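Pineapple Week, and Other Small Kitchen Victories

5/25/20

I bought a pineapple! I know this is not news to most of the planet, but I had somehow gone years buying the little plastic tubs of chunks, and then last week the store had whole ones stacked up by the door and I picked one up and smelled the bottom of it and that was that. It came home on my lap on the bus like a cat.

If you've been reading for a while you know I've been slowly redoing how I keep things in the kitchen. I started with the drawers (never again, there were 16 twist ties in one corner and a key that fits nothing), then moved on to dry goods, and now I'm on what I've been calling the counter question. What gets to live out, what goes up on the wall, and what goes in a bag. I love this stuff. I could talk about jars all day and my sister Kiều Lục will tell you that I have.

So, the wall first. I'm a complete convert to hanging baskets. I had a rail up for months with nothing on it except a dish towel, and then Shirley Caron from my old apartment building wrote to tell me she keeps her oats and rice in a wire basket right at eye level, over the counter, and makes oatmeal twice as often now that she can see it. I tried it the same evening. She was so right. Anything in a clear jar that I can see while I'm waiting for toast gets eaten, and anything behind a cupboard door gets found two years later with moths.

The trick with jars in a hanging basket is to keep it to two, maybe three if they're small. I went overboard at first and filled mine until it sagged forward and the lentils were looking down at me. Two is lovely. A tall one and a short one, and you can grab either without moving the other. I don't label the fronts anymore either – I put a strip of masking tape on the bottom with the cooking time, and that's all I ever wanted to know anyway.

Long shelf baskets with dividers are also great, but be patient with them! I hung mine from Plillska empty and left it that way for a week while I worked out what I kept reaching for. Tea ended up in the first section, then garlic, then the vegetable brush and the good scissors. If I'd filled it the first day it would have been all spice packets, and I'd have been annoyed with it by June.

Now the toaster. Mine is a hand-me-down from Gheorghița Vlad, a Pulta that must be older than my nephew, and it has survived every clear-out because I use it every single morning. I had it over by the stove for ages, where it got greasy and the cord was always in the way of something. It's in the back corner now and I'm so much happier. The crumbs stay in one place, and I can slide it forward when I want to clean under it. I've also started winding the spare cord up with one of those 16 twist ties, so they've earned their keep after all.

Back to the pineapple, though, because this is where I learned the most. A whole pineapple will sit on the counter just fine for a couple of days. Mine perfumed the entire room and I kept walking in just to say hello to it. But the leaves are sharp, and the little eyes on the skin are scratchy, and in a small kitchen it rolls into everything. Định Tạ next door told me to put it in a big zip-top bag, leave the top open, and lay it down in the fridge with the crown sticking out if it doesn't fit. I'd never have thought of bagging a whole fruit! It keeps the drips off the shelf and it stops the skin from scraping up everything around it.

Getting it in there is a bit of a wrestling match. Open the bag as wide as it'll go and fold the top back over itself like a cuff, so it holds its shape and doesn't cling.

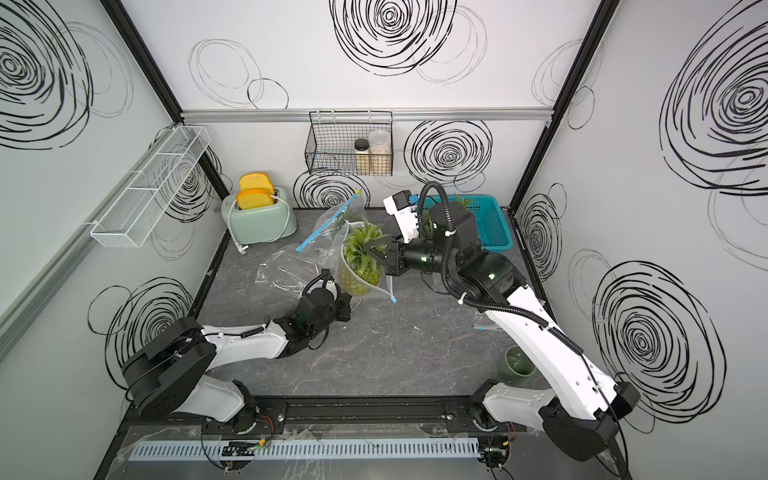 I tried it bottom first and crown first, and bottom first wins by a mile. The crown makes a wonderful handle, as long as you gather the leaves together and hold low down near the fruit. If you grab only the tips you'll get poked, and you may be left holding a leaf. Don't fight to get the zipper closed over the top. Mine stays open and nothing bad has come of it.

Size matters more than I expected, too. The bags I had in the drawer were sandwich bags and quart bags, which are hopeless, so I went and got a box of the two-gallon ones from Tukwood. They're thick and they rinse out well. I turn mine inside out over a bottle to dry, and the same bag has now done a pineapple, a cabbage and an enormous bunch of kale.

Once I cut it up, I weighed the chunks because I'm nosy that way, and got 414 grams from the first half alone. Half of that was gone before I'd put the knife down. The rest I had on toast with ricotta and black pepper, and please, please try this. Cut the fruit thin, toast the bread a little darker than you usually would so it can stand up to the juice, and eat it over the sink.

Chiến Vũ commented on my last post asking whether you can regrow the top. I've read that you can – twist it off, peel away the lowest leaves, let it dry out for a few days and then plant it – so mine is drying on the windowsill next to the basil. Supposedly it takes years to get a fruit. I don't mind at all, I just think it looks cheerful.

Next up is the freezer, which I've been avoiding. There's a bag of something orange in there from before I moved in with the current fridge, and I'm fairly sure it's soup. If you've got a system for freezing fruit flat so it doesn't turn into one giant brick, leave it in the comments, and tell me what kind of bags you use!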